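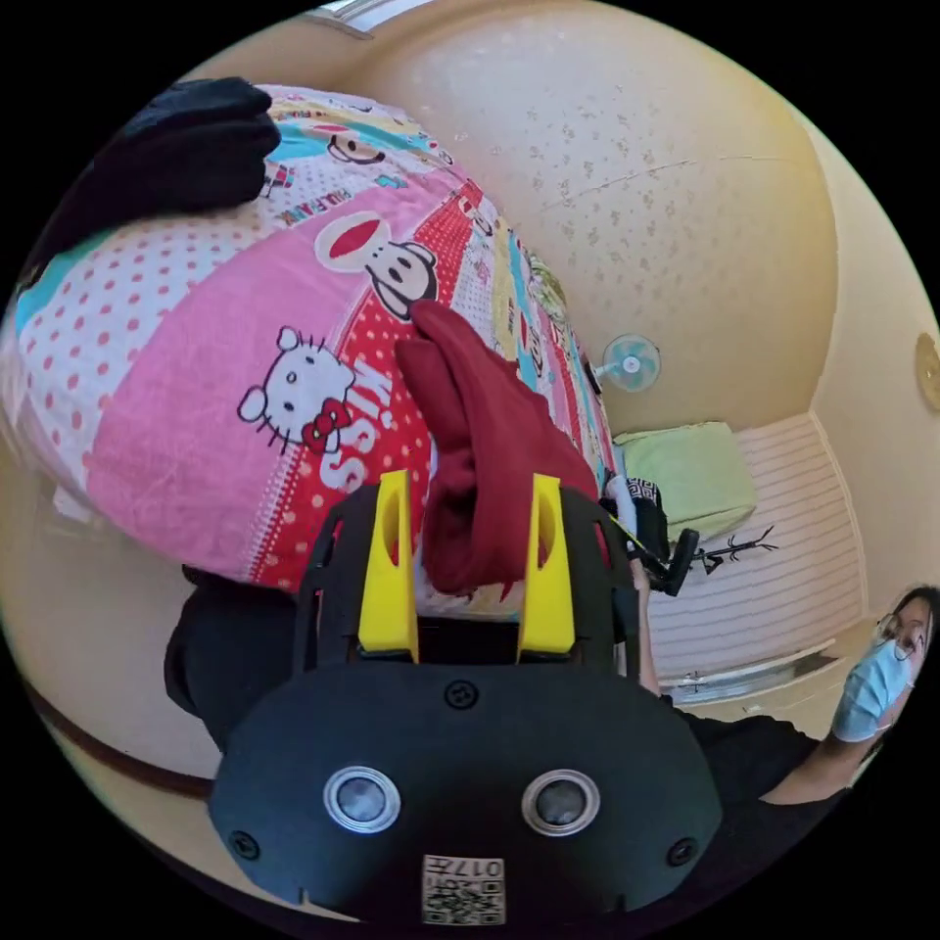
Chapter 8
Planning and Budgeting for Hand-Held Collection Equipment

Terms used in this chapter: working pair, spare pair, consumable, accepted episode, rejected episode, landed cost, site kit, depreciation period

8.1 The scope of an equipment plan

Chapter 7 dealt with the choice between teleoperated arms and hand-held grippers as a source of manipulation data. The present chapter assumes that the choice has been made in favor of hand-held grippers and that a sum of money has to be requested, approved and spent. The plan that supports the request answers four questions: what is to be bought, in what quantity, by what date, and at what cost per unit of usable output.

The unit of output matters more than the unit of hardware. A buyer who compares price lists will pick the cheapest gripper. A buyer who compares cost per accepted episode may pick a different one, as a gripper with a low price and a high failure rate spends its days being repaired or producing recordings that the reviewers throw out. Throughout the chapter, an episode is one complete recorded attempt at a task, and an accepted episode is one that has passed review.

Equipment plans for hand-held collection differ from plans for a fixed robot cell in several ways. The hardware is light and travels. Much of the work is done in homes, shops and offices, so that there is no single floor plan to design around. Power is a matter of chargers and spare batteries. On the other hand, every site has its own light, furniture and fabrics, and the operators bring these conditions into the data whether the plan allows for them or not.

8.2 Working pairs and spare pairs

Two-handed tasks, such as folding clothes or making a bed, require a left and a right unit. These should be bought, stored, issued and repaired as a pair. A left unit without its partner cannot be sent out on a two-handed task, and for planning purposes it counts as idle stock.

A working pair is one that is assigned to an operator on a given day. A spare pair is held back to replace a working pair that fails. The number of working pairs follows from the target output and the output of one operator. The number of spare pairs follows from the repair time. Where the supplier repairs a unit overnight, few spares are needed. Where the unit must be shipped abroad and clear customs on the way back, the spare stock should cover the longest return on record, not the average return.

The same reasoning applies to parts. Fingers wear, bend and split, and they should be ordered in matched sets with the first purchase. Screws, labels and cables cost very little and stop work just as completely when they run out. The usual mistake in a first budget is to leave all of these under "miscellaneous," where they are the first line to be cut.

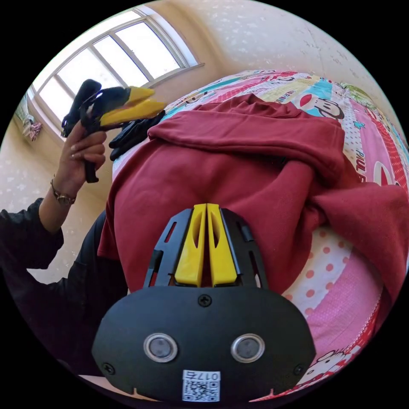 Figure 8.1. Two hand-held grippers poised near a rumpled dark red garment. The nearer unit has a label with a QR code and the text 017右 (右, "right").

8.3 Identification and the asset register

Each unit needs a permanent identifier before it leaves the stockroom. A workable scheme gives one number to the pair and adds a mark for the hand. The label should be readable by a phone and by a person, and it should stay on the unit when worn parts are replaced. The identifier on the label, the identifier in the asset register and the identifier written into the recording must agree. When they do not, calibration files are applied to the wrong unit, and the error may remain hidden until training.

For each pair, the register should hold at least the following:

Identifier of the pair and of each hand
Date of purchase and supplier
Landed cost
Date of last calibration
Current holder or site
Repair history, including parts used

Landed cost is the purchase price plus freight, duty, bank charges and the labor of unpacking and first calibration. Quotations from different suppliers should never be compared on any other basis. Some quotations include calibration and some do not, and the difference can be larger than the difference in price.

8.4 A first budget

The method can be shown with the Szabo project, a household clothing program that is used as the running case for this part of the book. The project intends to run eight working pairs. Its supplier, Menulska, quotes a landed cost of $3,214 per pair, with calibration included. Repairs are done by return shipment, and the planner decides on 2 spare pairs.

Working pairs: 8 × $3,214 = $25,712
Spare pairs: 2 × $3,214 = $6,428
Total, grippers: $32,140

The spare pairs thus make up one-fifth of the gripper budget. A finance office will often ask for this line to be removed. The planner should be ready to state what one lost working day costs in wages, travel and canceled site visits, and to set this figure against the price of one pair. If the planner cannot state it, the request to remove the line is reasonable.

To the gripper total are added storage media, chargers, carrying cases and a site kit. The site kit holds what the operator needs on location: cleaning cloths, spare fingers, a screwdriver of the correct size, a printed task sheet and an assortment of garments or other objects if the task calls for objects the site may not have. The Szabo project allows $1,000 for site kits and records it as a separate line, to be reviewed after the first month.

8.5 Task objects and site variation

The objects handled are part of the equipment plan even when they are borrowed or already on site. A folding program that uses one thickness of cloth will yield a narrow data set, and broadening it later means paying for the site visits a second time. The planner should list fabric weights, colors and garment types before the first visit and note which of them the sites can be expected to supply.

Bedding deserves a line of its own. A bed is a convenient work surface for clothing tasks — it is large, soft and found in nearly every home — but its cover may be plain or heavily printed, and the two present different problems to a vision system. The plan should state whether covers are to be used as found or supplied by the project. Window light should be treated in the same way. If no lamps are to be bought, the schedule has to say at what hours work may be done.

8.6 Purchase timing

Equipment rarely arrives all at once. The order should be divided so that the first delivery is large enough to train operators and expose faults, yet small enough to be returned. The Szabo project takes two pairs in August and holds the remainder of the order until the first recordings have been reviewed. A supplier may offer a discount for a single shipment. It should be weighed against the cost of reworking the entire lot if the first units show a defect.

Two alternatives to purchase should be priced in the same table. Under a lease, as offered in this case by Skello, the monthly charge covers repair and replacement, and the lessee carries no spare stock. Under a service contract, such as the one proposed by Gemau, the buyer owns no hardware at all and pays per accepted episode. The lease moves the risk of breakage to the lessor. The service contract moves the risk of rejection as well, provided that the rules for acceptance are written down before signature. Section 8.7 sets out the table in full and works through the break-even point for each of the three arrangements.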